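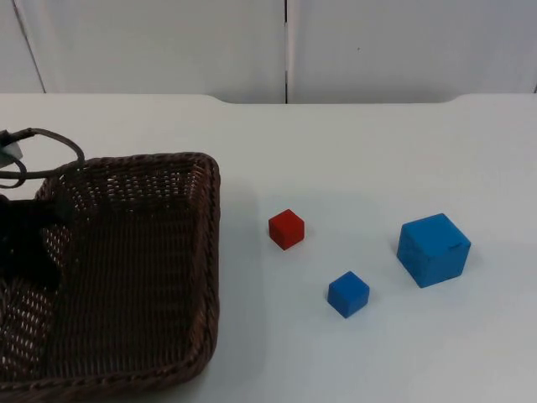

Figure 3. A dark brown woven basket and three cubes on a white tabletop.

4.2 Where small things live in the home

When we first sat down to plan the household visits, we imagined that most of our time would go to the big and obvious places where families keep their belongings: the closets, the garages, the long shelves in the basement. We did spend a good many hours in those places, and we are grateful to the families who let us poke around in them. But the part of the study that our participants most wanted to talk about, often over a second cup of coffee and well past the time we had agreed to leave, was the humble open container that sits out on a table or a counter and quietly collects whatever comes its way (a basket such as the one in Figure 3 is typical of the kind we mean).

We came to call these "landing places," borrowing the phrase from a grandmother in Nyaga who used it for the basket by her telephone. Across the 104 homes we visited, in Nyaga and in the neighboring town of Trorell, participants kept diaries for 60 days and wrote down each time they put something away or went looking for it. Together the diaries hold 3000 entries, and they make for lovely reading. One family noted the travels of a single button through four different rooms. Another used the margins to carry on a friendly argument over who had moved the scissors.

Two patterns stood out to us as we read. The first is that containers without lids were used far more freely than boxes or drawers, even by people who told us in the interviews that they preferred things to be out of sight. A lid seems a very small obstacle when one is asked about it in April with a clipboard on the table, and a much larger one at the end of a working day with groceries in both arms. The second is that people seldom chose a landing place on purpose. Most had received the basket or bowl as a gift, or had brought it home with fruit in it, and it simply stayed where it was first set down. Several participants were surprised, when we asked, to find that it had been in the same spot for years.

There were differences between the two towns as well, though we would be careful about making too much of them. Homes in Trorell tend to be older and have narrow entry halls, so the landing place was usually in the kitchen. In Nyaga it was more often close to the front door. We return to the question of floor plans in Section 5, where we compare the diary entries with the sketches that participants drew for us of their own rooms.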